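Forum Maison & Bricole > Discussions libres > Les robots ménagers, vous y croyez ?

temby_31
Posté le 2026-08-01
Bonjour à tous ! Mon beau-frère me soutient que dans 2 ans plus personne ne débarrassera une table à la main. Moi j'ai un aspirateur robot qui s'étrangle sur les franges du tapis, alors bon... Vous en pensez quoi, vous qui bricolez ?

ficelle507
Je bosse en atelier chez Manríquez, on a un bras qui range des pièces en bac toute la journée. Impeccable, rien à dire. Mais les pièces sont toutes pareilles et arrivent toujours au même endroit. Un soir j'ai posé mon gobelet de café sur le convoyeur, il l'a écrabouillé – la maintenance m'en parle encore.

LouveGrise
Pas d'accord avec le pessimisme ambiant ! Les pinces ont fait des progrès énormes. Pour moi le souci c'est plutôt le bazar d'une vraie pièce à vivre, avec des trucs mous, des trucs transparents, des trucs qui roulent. Regardez une table comme celle-ci :
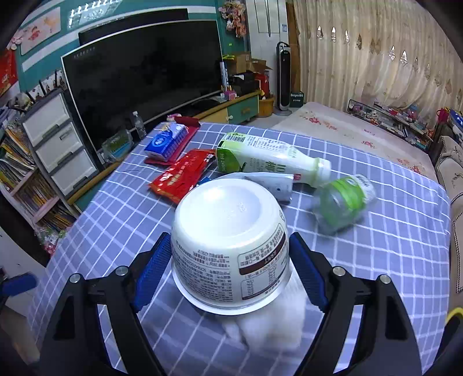

La pince sur le gobelet retourné, et tout ce qui reste à ranger.

Le gobelet, je ne m'inquiète pas trop. Par contre l'espèce de papier froissé à côté de la bouteille blanche, c'est un emballage ou un mouchoir ? Poubelle dans les deux cas, d'accord, mais le paquet de mouchoirs à gauche, lui, on le garde. Et la bouteille couchée, on la redresse ou on la jette ?

ficelle507
Ben voilà, tu donnes mes arguments à ma place :) Attraper, ça va. Décider, c'est une autre histoire. Mes gosses n'y arrivent pas non plus, remarque.

temby_31
Et le truc blanc tout doux sous le gobelet, c'est un chat ???

LouveGrise
Peut-être, ou un chiffon, c'est flou. Si c'est un chat, je laisse la machine se débrouiller avec lui !

pat_du_garage
Moi je regarde surtout le prix. Si on me vend un bras à 2000 euros qui met 7 minutes à ramasser trois bricoles, je le fais moi-même en écoutant la radio. Pour plier le linge, là oui, je signe tout de suite, même s'il est lent, il n'a qu'à tourner la nuit.

LouveGrise
La nuit, dans un studio, avec le bruit des moteurs ? Bon courage aux voisins. Mais sur la lenteur je te rejoins, on s'en fiche un peu si on n'est pas à côté à attendre.

ficelle507
Le linge c'est pire que tout, à mon avis. Je parie sur le lave-vaisselle à vider en premier.

pat_du_garage
Avec mes verres à pied ? Jamais de la vie.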